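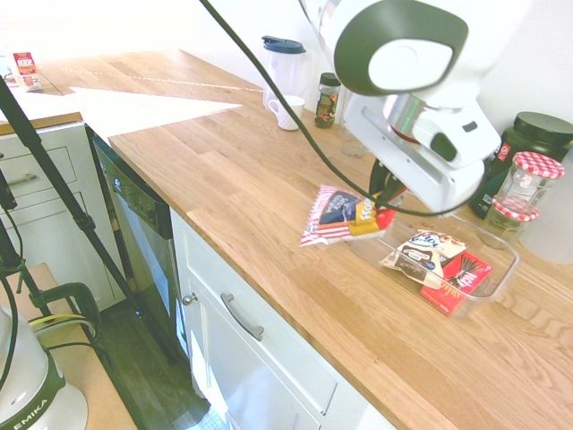
When should lambs start on creep feed?
Offer it from the second week of life. They will mostly sniff it and push it around at first, but lambs that meet feed early eat more of it by the time it matters.

We get this one every year once the January lambing groups are on the ground, and again in late summer from members planning for fall lambs. With the first fall ewes due soon, it seemed a good time to put the answer in writing.

A creep is a pen or corner that lambs can get into and ewes can't. Inside is feed meant only for the lambs. A ewe's milk peaks three to four weeks after lambing and then drops off, and a ewe with twins or triplets is often short well before that. Creep feed fills the gap. It also gets the rumen working, so that weaning is less of a shock.

Setting up the pen

Put the creep where the lambs already like to lie. A dry corner out of the draft is good, close to where the ewes rest, with plenty of straw and a light over it for the first couple of weeks. Lambs won't walk to the far end of a barn for something they haven't tasted.

Openings should be adjustable. Eight inches wide suits most young lambs, and you can move the uprights as they grow. Have at least two openings so one pushy lamb can't block the way. Check for gaps that a small ewe lamb from last year might squeeze through. Trinidad Benítez lost a yearling at the Vindmont place that way after she got into the creep overnight and filled up on grain. The pen there now has a solid panel along the bottom.

Set the feeders so lambs can reach in but can't stand in them. Lambs will refuse feed that has manure in it, and dirty feed spreads coccidia. A rail a few inches above the trough takes care of most of the climbing.

What to feed

For the first few weeks, palatability counts more than anything else on the tag. Soybean meal, cracked corn and a little molasses go down well. Aim for 18 to 20 percent protein while the lambs are small. Once they are eating steadily you can move to whole corn with a pelleted supplement, which is cheaper and causes less trouble with dust.

Keep copper in mind. Use feed made for sheep only. Goat, cattle and hog feeds can carry enough copper to kill sheep, and the damage builds up for weeks before you see a sick animal. If you buy from a mill that also mixes for other stock, ask how they clean out between batches.

Good leafy hay, second cutting if you have it, should be in the creep too. Clean water is just as important. A shallow bucket hung at lamb height and scrubbed every day is enough for a small group.

How much

Start with a handful or two per feeder and throw out what is left each morning. The ewes will clean it up. Fresh feed every day is worth the small waste. At the Kidberg barn last winter, 72 lambs went through 2,180 pounds of creep feed up to weaning, which works out to around 30 pounds a head. Most of that was eaten in the last three weeks.

Once lambs are eating well, don't let the feeder run empty. Hungry lambs that rush a full trough are the ones that bloat or go down with overeating disease. Make sure ewes have had their CD-T booster before lambing, and talk to your vet about when to vaccinate the lambs themselves.

When to skip it

Creep feeding doesn't pay on every farm. If your ewes lamb on good spring grass and mostly raise singles, the lambs will do fine on milk and pasture. The same goes for lambs you plan to sell late, or ewe lambs you are keeping, which shouldn't get too fat. It pays best with winter and fall lambs, with twins and triplets, and where you want to wean at 60 days.

Feed order

The group order from Mockus closes at the end of the month. Starter pellets and the plain lamb supplement are both on the sheet. The two creep panels that belong to the group are stored at Mumell and can be borrowed for the season. Please bring them back washed, with the pins.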